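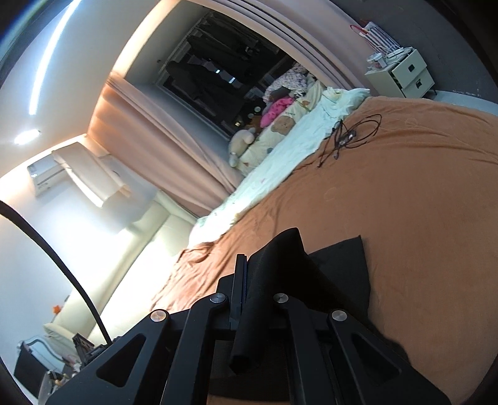 By the Caltville Junior Pages sports desk
Published 2019-09-24

Who Decides When Your Team Plays?

If you follow a sports team, you have probably looked at its schedule. It tells you who the team will play, where the game will be, and what time it starts. It looks like a simple list, but making one can take a league several weeks.

We will use a small soccer league with four teams: Caltville, Himlow, Khaemba and Lollura. Big leagues have more teams, but they have to solve the same kinds of problems.

Start with the games

The first question is how many games there should be. Many leagues want every team to play every other team. This is called a round robin.

In a league of four, each team has three opponents. You might think that means 12 games, because four times three is 12. But that counts every game twice. When Caltville plays Himlow, it is one game for Caltville and the same game for Himlow. So you cut 12 in half and get six games.

Four teams can play two games at the same time, so six games take three weeks. One way to do it goes like this:

Week 1: Himlow at Caltville, Lollura at Khaemba
Week 2: Caltville at Khaemba, Himlow at Lollura
Week 3: Lollura at Caltville, Khaemba at Himlow

The word "at" tells you where the game is. "Himlow at Caltville" means that Himlow travels and Caltville is the home team.

Home and away

Most teams like playing at home. The players know the field, they don't have a long ride before the game, and more of their own fans can come.

Look at the three weeks again. Caltville and Khaemba each have two home games. Himlow and Lollura have only one each. That isn't fair.

With three games per team, there is no way to make it even, because you can't split three into two equal whole numbers. So the league plays everything again with the home teams switched:

Week 4: Caltville at Himlow, Khaemba at Lollura
Week 5: Khaemba at Caltville, Lollura at Himlow
Week 6: Caltville at Lollura, Himlow at Khaemba

Now every team has three home games and three away games. This is called a double round robin. It has 12 games in all.

The problem of long road trips

The numbers are even, but look at Khaemba. In week 3 they go to Himlow. In week 4 they go to Lollura. In week 5 they go to Caltville. That is three away games in a row, and Khaemba's fans would not see a home game for most of a month.

Schedule makers try to avoid this. Here the fix is easy. If you trade week 5 and week 6, Khaemba gets a home game after the first two away games. No other team ends up with three away games in a row either. You can check this with a pencil and paper.

In a bigger league, one trade can cause a new problem somewhere else. You fix a long trip for one team and make one for another. A lot of schedule work is trading weeks back and forth until the list is good enough for everybody.

Is the field free?

A team can't play at home if something else is happening there. Stadiums are used for concerts, fairs, graduations and other sports. Grass fields may also need time to grow back after heavy use.

Before the schedule is made, each team sends the league a list of dates when its field is taken. For a season that starts in September, the lists may be due in July. If Lollura's field is being used for a music show on the weekend of week 2, the league has to move that game or let Himlow be the home team instead. If Himlow becomes the home team, the later game between them has to switch too.

Fields also come in different sizes. Say the stadium in Caltville has 2360 seats and the one in Himlow has 800. If the league expects a big crowd, it may look for a date when the bigger stadium is free.

Getting there

Distance matters too. If Khaemba and Lollura are 70 miles apart, the visiting team needs a bus, a driver and enough time to arrive and warm up. A morning game would mean waking up very early. A 2 p.m. game gives the team time to travel after breakfast and get home by evening.

In leagues that cover a whole country, teams may have to fly. Then the league may give a team two away games near each other on one trip. The players are away from home longer, but they don't make the long journey twice.

Rest is part of this as well. Running hard for a whole game is tiring, and players need days to recover. Many leagues have a rule about how many days must pass between games.

Rival games and TV

Some games get more attention than others. When two teams from the same area play each other, the game is often called a derby. Fans of both teams care a lot about it, so leagues like to put derbies on weekends or holidays when people can come.

Games shown on television have to fit the station's plans. If a station wants to show two games, they can't both start at the same time. One may be moved to the evening or to a different day.

What if there is an odd number of teams?

Suppose a fifth team joins our league. Now two games use up four teams, and one team has nobody to play. That team gets a week off, which is called a bye. The bye moves around, so that each team sits out once before any team sits out again. One round robin with five teams takes five weeks.

People or computers?

Years ago, schedules were made by hand with paper, cards or big wall charts. Small leagues can still do it that way. Large leagues use computer programs. The people in charge type in the rules, such as "no more than two away games in a row," and the computer tries a huge number of schedules to find ones that follow the rules.

People still make the final choice. A computer can only use the rules it has been given, and sometimes a person will spot a problem that was left out.

Why schedules change

Even a finished schedule can change. Lightning can stop a game. Snow can close a road. A stadium might need a repair. When a game is moved to a later date it is postponed. When it is called off and won't be played, it is canceled.

Leagues often leave an empty week near the end of the season for postponed games. If you have a ticket for a game that is moved, look on the ticket or the team's website to see what to do. Many teams let you use the same ticket on the new date.

Words to know

Away game: a game played at the other team's field
Bye: a week when a team does not play
Derby: a game between two teams from the same area
Double round robin: every team plays every other team twice
Postponed: moved to a later date

Try it yourself

Write the names of six teams on slips of paper. Make a round robin so that each team plays once a week. You will need 15 games and five weeks. Then choose the home teams, and see if you can keep every team from having three away games in a row.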